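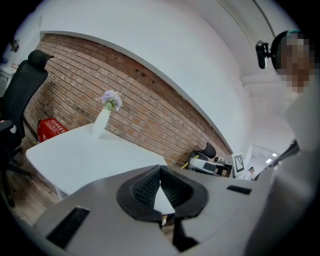 Speaker notes: Tirnley Hill Rally, pre-season briefing for crews and service teams
Speaker: Tia Haworth, Clerk of the Course
Monday, October 7, 2024

Opening

Good evening, and thank you for coming. On behalf of the organizing club I welcome the crews who have entered before and those entering for the first time. The briefing is in four parts: the route, scrutineering, safety and recovery, and the entry timetable. Please hold questions until the end of each part.

(Wait for late arrivals to sit down before going on.)

I should like to record the club's thanks to Evie Pickering, who served as Route Coordinator for the previous event and has handed over to Ashley Sedgwick. Ashley is present this evening and will take detailed questions on the stage maps.

Part one: the route

The total distance is 295 miles, of which 79 are competitive. The remainder is on public roads, where ordinary traffic law applies to every competing vehicle. Crews reported to the club for speeding on a road section will be referred to the stewards, and the penalty may include exclusion.

The forest stages were inspected in August. The long descent on the Entwistle stage has been regraded by the landowner and is faster than it was. The water crossing near the finish remains in use. Depth will be measured on the morning of the event, and the stage will be shortened if the marker is covered.

(Pause. Ask Ashley to confirm the position of the new passage control.)

Reconnaissance is limited to 2 passes of each stage. Crews must use a standard road vehicle, display the issued number, and keep to the posted limit. Please be courteous to residents. Two of the farms on the southern loop will be moving livestock on reconnaissance day, and crews are required to stop and switch off engines when asked.

Part two: scrutineering

Evie Garside continues as Chief Scrutineer. The inspection bay will open at eight in the morning and close at noon. A vehicle presented after noon will be inspected only with the written agreement of the Clerk of the Course.

Points that caused difficulty last time:
Harness dates. Check the label on every strap, including the crotch straps.
Battery fixing. A single strap is not accepted in the diesel class.
Towing eyes. These must be painted in a contrasting color and be reachable with the hood closed.
Spare wheels carried in the load bed. They must be bolted down. Ratchet straps alone will be refused.

Crews running the Zellar damper conversion should bring the fitting paperwork. The conversion is allowed in the modified class only. A pickup entered in the production class with these dampers will be moved to the modified class or withdrawn, at the choice of the entrant.

(If asked about tires: the list is in Appendix C of the regulations. Do not give rulings from the floor.)

Part three: safety and recovery

Tracking units will be supplied by Lirus and issued at signing-on. Each crew pays a deposit, returned when the unit is handed back. The unit has two buttons. Green means the crew is safe and needs no help. Red means medical help is needed. Press one of them within a minute of any stop on a stage.

The warning triangle must be placed at least 50 yards before the stopped vehicle, even when the vehicle is clear of the road. A crew that passes a red SOS board without stopping will be excluded.

Recovery vehicles move only on the instruction of rally control. Please do not attempt to tow another competitor from a live stage.

Part four: entries

The entry list is limited to 22 vehicles in the pickup category. Places are allotted in order of receipt of a complete entry, meaning form, fee and license copies together. Tracey Ashworth is Entries Secretary, and all correspondence should go to her in writing. Reserves will be told of their position when the list closes.

Service crews are reminded that ground sheets are required under every vehicle, and that refueling takes place only in the marked zone.

(Invite questions. Close by half past nine; the hall must be cleared by ten.)

Signed copies of the supplementary regulations are on the desk by the door. Please take one for each crew.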